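Bench notebook, Mustthorpe
11 May 2024
Entry by Estela Alarcón. Effie and Octavio on the bench, Amancay in after lunch.

Started late, controller wanted an update and then wanted it again. Bench running by mid morning. Play food layout all day, no change to the positions of the oven, the plate or the colander from the last entry. Please leave the ketchup on the plate. It is part of the layout and the arm is supposed to work with it there.

Tasks run: banana into small green dish, banana out again, strawberry into colander, strawberry back to the table. Effie drove the first block, Octavio the second, then they swapped for a short third block because Octavio wanted to try the other hand controller.

Count at close: 309 recordings kept. Total for this layout since we set it up is over 570. Rejects are in the reject folder with a word of reason each. Most of the words are "drop" or "cable". One just says "sneeze", which I have left.

Notes on the banana. It is soft and it gives when you close on it, so the force reading comes up late and people keep squeezing. Effie takes it by the gathered end and lets the rest hang out to the side. Octavio prefers to come across the middle. Both work when driven by hand. On the replay the policy copies whichever it has seen more of and gets muddled between the two, starting towards the middle and then sliding off to the end. Valentina says to pick one way per block and write down which. I agree, but I would like both kept, because the real product on the line does not come gathered end first.

Cable again. It gets down on to the table when the wrist turns past a certain point and then it drags. Amancay clipped it higher up and that held for most of the afternoon. Need a proper cable sleeve. Have asked Gulyás for a price, no answer yet.
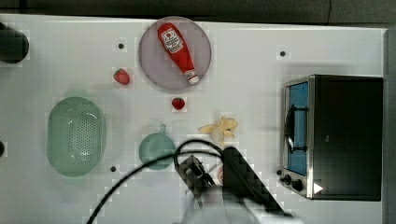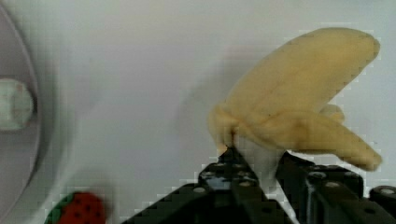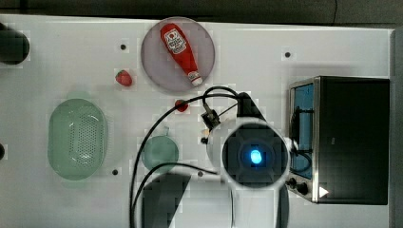
Play food layout, Mustthorpe bench.

Talked over the rota at the afternoon break, all of us, and I said I would write it down here so that it isn't only in my head for the meeting with Zarnivbridge.

Where we are now. Effie and Octavio came off the fruit pot line to do this. On paper they are still line staff on loan to the bench. They drive the arm, they reset the table between goes, they mark the recordings good or bad, and more and more they are the ones who say what the task ought to be. None of that is in the line job description. Effie raised it first and she is right to. When she started on the bench it was meant to be a few hours a week. In the last month she has done two shifts on the line in total.

What she likes: sitting down, the quiet, not being in the cold room, her hands. She used to go home with her fingers numb and that has stopped. What she doesn't like: her neck by the end of a block, and the feeling of being watched, since every movement she makes is stored and someone at Zarnivbridge can play it back. I told her what I know, that the recordings hold the arm and the table cameras and no names, only an operator number. She pointed out that with two operators a number is a name. Fair. I'll ask whether we can drop the number from what gets sent over and keep it here only.

Octavio's worry is different. He asked straight out whether he is teaching the thing to do his job. I didn't want to give him the company answer. What I said was that the plan as I've seen it is for the arm to load the garnish station on nights, where we can't fill the shifts and have been paying agency, and that I have seen no plan for days. Also that I haven't seen every plan. He said that was about what he expected. He is going to ask for it in writing and I have told him I'll back that.

Amancay thinks the bigger change will be on the line and sooner than people expect, even if no one goes. At present the garnish person also checks pots by eye while they load, and will pull one if the lid looks off or the fruit is bruised. The arm won't do that unless we give it as a task. So either somebody stands next to it doing only the checking, which is a dull job and a lonely one at night, or the checking moves down to the sealer, where they are already busy. Valentina had not heard this before today. It isn't in the station drawings at all. She has asked Amancay to write up what the garnish person really does in a shift, start to finish, including the bits that were never on the sheet. Octavio will help with that as he did garnish for longest.

Breaks. We have been doing blocks until somebody gets fed up. From the next session it is fixed: 5 minutes off at the end of every block, away from the screen, and swap driver. I looked at the rejects against time in the block and they bunch at the end, with Effie and with Octavio both. Going longer gets us more recordings and worse ones. Valentina is fine with the lower number. Zarnivbridge may not be, as they have a target from us for August, but I would sooner argue about it now.

Chair: the bench stool is no good for this. Effie has been bringing a cushion. Ordered a proper one with arms from petty cash, tell me if anyone complains.

Pay. Not mine to settle but it came up and should be recorded. Both operators want the bench work graded as its own job. The technician grade has fault finding in it and they do fault finding, today's controller business being a good case, Effie had it going again while I was still looking for the manual. I'll send a list of what they did this week to Valentina and she will take it upstairs.

Things to sort about the software. Avuron still shows the accept and reject buttons side by side and the same size. Octavio hit the wrong one several times and had to go back. There is a setting to ask "are you sure" but that slows everything down. Would rather have them at opposite corners. Also the clock in Avuron is an hour out, so anything matched against the cold room log needs shifting. I have not corrected the old files. If you do, do all of them and say so in here.

Visitors. We have had people from the line putting their heads round the door, which I don't mind, and Effie let a couple of them drive. They found it harder than they thought. I'd like to make that regular, maybe at shift change, with the recording off. There is a fair amount of talk in the canteen about what goes on in here and most of it is worse than what does.

For next time:
Banana by the gathered end only for the first block, across the middle for the second. Write it on the block sheet.
Strawberry starts to be swapped so that both get moved, at the moment we always go for the same one.
Wipe the gripper fingers before starting, there was a bit of fluff on one after lunch.
Cable sleeve, chase Gulyás.
Move the spare dish out of the drawer with the hand controllers.
Amancay's garnish write-up, draft to me first please, then Valentina.
Ask Zarnivbridge about operator numbers.

Amancay away for 5 days after this, so cable clips are down to Octavio. He has been shown. The small hex key is on the hook by the light switch and should go back there.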